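Fórum Boca e Gengivas > Higiene diária
Tópico: Escova interdental ou fio, com gengiva que sangra?

Eckhard Hagedorn
30 de março de 2025
Boa tarde a todos. Peço desculpa pelos erros, o português não é a minha língua materna.

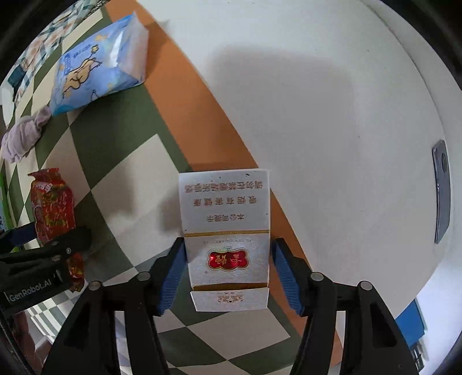
Há 3 semanas a higienista disse-me que tenho bolsas pequenas entre os molares de baixo. Ela recomendou escovas interdentais todas as noites. Eu usava só o fio, desde setembro, e com bastante disciplina. Agora com a escova a gengiva sangra mais do que antes. Devo parar alguns dias ou devo continuar?

brivow
Continua. A minha sangrou uns dez dias e depois parou. Se paras, voltas ao princípio.

lenita_69
Não concordo com o brivow. Depende do tamanho da escova! Se tens de empurrar com força, está grande demais e estás a magoar a gengiva. Pergunta qual é a tua medida, muitas vezes são duas diferentes na mesma boca.

Eckhard Hagedorn
Obrigado aos dois. A higienista deu-me uma medida só, a cor-de-rosa. Atrás entra bem, mas à frente preciso de fazer um pouco de força. Talvez seja isto o problema.

prendorton
À frente usa fio e pronto. Eu faço assim e o meu dentista nunca se queixou. E não gastes dinheiro em irrigadores, paguei 121 euros por um e está na gaveta.

lenita_69
O irrigador não tem culpa de estar na gaveta, prendorton :) A mim ajuda-me muito por causa da ponte.

brivow
Retiro metade do que disse. Se dói à frente, não forces. Mas atrás eu continuava.

Eckhard Hagedorn
Então faço assim: atrás a escova, à frente o fio, e telefono amanhã ao consultório para perguntar sobre a medida mais fina. Tenho ainda uma dúvida: a escova usa-se antes ou depois da pasta? Encontrei as duas respostas e ambas me pareceram bem explicadas.

lenita_69
Eu uso antes. Mas aproveita o telefonema e pergunta também isso.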